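31 May 2025
By the house and laundry desk, Urulville

The Hubmann folding drying rack, after a winter and a spring

I bought the Hubmann rack in December, when the dryer quit and I didn't feel like paying for another one in the same month as the holidays. I figured I would use it for a few weeks. The dryer has since been replaced, and the rack is still up most days of the week, so I've had enough time with it to say what it does well and where it falls short.

It is the upright kind, with three tiers of bars on a steel frame and two wings that fold out at the top. There are 12 bars on the tiers and a couple of short arms for hangers. It came flat in a box with the casters in a bag. Putting it together took 15 minutes, most of it spent on the casters, which push into the legs and need more force than the instruction sheet lets on. I used a rubber mallet. The sheet has drawings only, and the one for the bottom tier shows the clips facing the wrong way. If your lowest shelf won't lock, flip the clips over and try again.

The frame is coated white. After nearly six months there are two chips in it, both where the wing hinges rub. No rust has come through yet, but I put a dab of appliance paint on each one anyway. If you put wet clothes straight onto bare steel you will get orange marks sooner or later, and they do not wash out.

Capacity is good. A full load from a regular washer fits if you are a little organized about it. Pants go over the top bars, folded at the waist. Shirts go on hangers from the arms, and socks and underwear fill the bottom tier, where the spacing is too tight for much else. Towels are the weak point. A bath towel has to be doubled over to clear the tier below, and a doubled towel takes most of two days in my back room. I ended up moving towels back to the dryer as soon as I had one again. 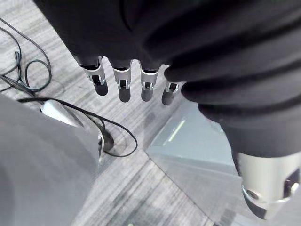
The casters roll fine on hard floors and on low carpet. On anything thicker they dig in, and the rack wants to lean when you push from the top. Push from the middle tier and it goes where you want. Two of the four have brakes. I leave them off except when the window is open, since a good gust once walked the whole thing into a bookcase.

Drying time depends more on the room than the rack, so I won't make big claims. With the door closed and no air moving, cotton T-shirts hung in the evening were still damp at the collar in the morning. With a small fan on low, pointed across the tiers, they were ready to put away. Sweatshirts are slower, and the trouble spots are always the cuffs, the waistband, and the bottom of the pocket. I turn them once, partway through, and pull the pocket open. Hoods should be laid flat over a second bar if you can spare one.

I also learned to sort differently. Before, everything went into the basket in one heap and I dealt with it at the dryer. For a rack it helps to shake each piece as it comes out of the washer and drop it in with the heavy things on the bottom and the shirts on top. You hang from the top down, and the shirts don't sit crushed under the jeans. Printed shirts in particular do better this way. The lettering on mine used to crack after a year of hot drying. I can't say yet how long the prints will last on the rack, but the newest ones have no cracks so far. Turn them inside out if the room gets direct sun. Black fades in a window faster than you would think, and it fades in stripes where the bars were.

I had the Stondo rack before this one, years ago, and borrowed another for a couple of weeks this spring to compare them. The Stondo is wood, the accordion type, and costs less. It folds thinner and looks better standing in a corner. It also holds less than half of what the Hubmann does, and the dowels work loose. For one person with a small washer it would be plenty. Its feet are bare wood, so on carpet it stays put, and it doesn't need brakes.
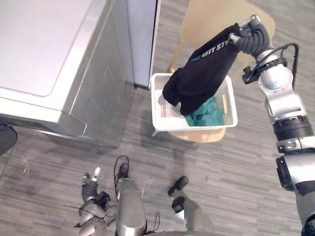

A reader in Undard wrote in after the first version of this review to say that the Hubmann's wings sag under wet denim, and that hers had bent for good by the second month. She now hangs jeans on the Stondo and everything else on the Hubmann, and thinks the maker should print a weight limit on the wings themselves.

I went back and checked mine. The left wing does sit a little lower than the right. It hasn't bent, but I had been loading that side with jeans out of habit, and I've stopped. The sheet gives a limit for the whole rack, 30 pounds, and says nothing about the wings alone. A wet pair of heavy jeans weighs more than people expect, and three pairs on one wing is asking too much of a hinge that size. Put them on the top tier, over the frame.

Folding it up is a two-hand job. Each tier has a latch on either side, and both have to be released together or the shelf binds. I got used to it, but if your hands are stiff or sore you should try one in a store first. Folded, it is still some five inches thick with the casters on, so it goes behind a door but not into the gap beside a washer, which was where I had planned to keep it.

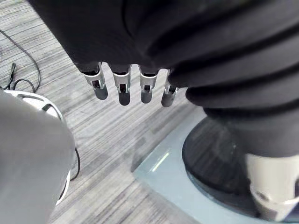
Cleaning is easy. I wipe the bars with a damp rag every couple of weeks, more often in spring when the pollen comes in. Lint collects in the clips on the bottom tier and turns into a gray felt that will come off on a light shirt. An old toothbrush gets it out. The casters pick up hair and thread like any others, and they pull straight out for cleaning, though you will want the mallet again to get them back in.

One of the plastic end caps fell off in March and I never found it. Replacement caps are sold in packs of 2 on the Hubmann site, and the shipping cost more than the caps did. They took over a week to arrive. The new ones fit tighter than the originals, and I put both on, one to replace the missing cap and one to replace another that had started to wobble.

Would I buy it again? Yes, for a household that does several loads a week and has a room where it can stay open. If it had to be folded and put away after every load, I would get the Stondo and do smaller washes. For towels and bedding, keep the dryer or use a line outside.

Good: holds a full load, easy to roll on hard floors, wipes clean.
Not so good: weak wings, stiff latches, end caps that drop off, poor drawings on the sheet.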